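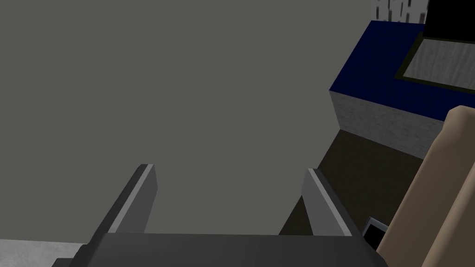
Reading time: 7 min
Filed under: Robotics / Manipulation / Papers

4.2 Comparing the two wrist camera mounts

The second comparison concerns the wrist camera and leaves the fingers and controller as they were in Section 4.1. We rendered every test kitchen in the Cendex simulator with the camera at one of two positions on the left arm: a low mount close to the palm, and a raised mount set further back. The arm, the joint limits and the two-fingered parallel gripper were the same in both. Figure 3 is a left wrist view with the fingers open and nothing between them. The palm takes up nearly the full width of the lower edge, and much of the rest is plain grey surface with no texture or markings. Views of this sort give the pose estimator very little to work with. What edges there are lie mostly to the right, along the blue-topped block and the thin black border of the panel set into it.

Figure 3. Simulated view from the left wrist, gripper open and empty.

Each mount was run on the same list of start poses, drawn up by Mbwambo and checked by Alvarado before any policy was trained. The full set came to 2,565 episodes. Of these, 1,146 began with the target object outside the camera's view, so that the arm had to search before it could reach. We report the two groups separately, as an average over both hides most of the difference between the mounts.

With the target in view from the start, the mounts performed much the same. The low mount was slightly better at the last part of the approach, where the fingertips and the object need to be seen together. The raised mount lost sight of small objects once the fingers began to close, and the controller then relied on its last estimate – usually good enough for a box, less so for a thin handle.

In the search group the order changed. The low mount often settled facing a blank surface and stayed there, making small corrections of up to 3 degrees without finding anything new. The raised mount took in more of the worktop and recovered more often. Adding the head camera, as Nkosi suggested after the first runs in April, closed most of this gap, though it also slowed the control loop.

We also tried masking out the gripper pixels before they reached the estimator. The Kariuki controller did a little better with the mask. The Wonell controller did worse, and we think this is because it uses the apparent finger gap as a check on its own joint readings. Urio repeated these runs with new random seeds and found the same pattern. For the remaining experiments we keep the raised mount, leave the fingers unmasked, and use the head camera only during search.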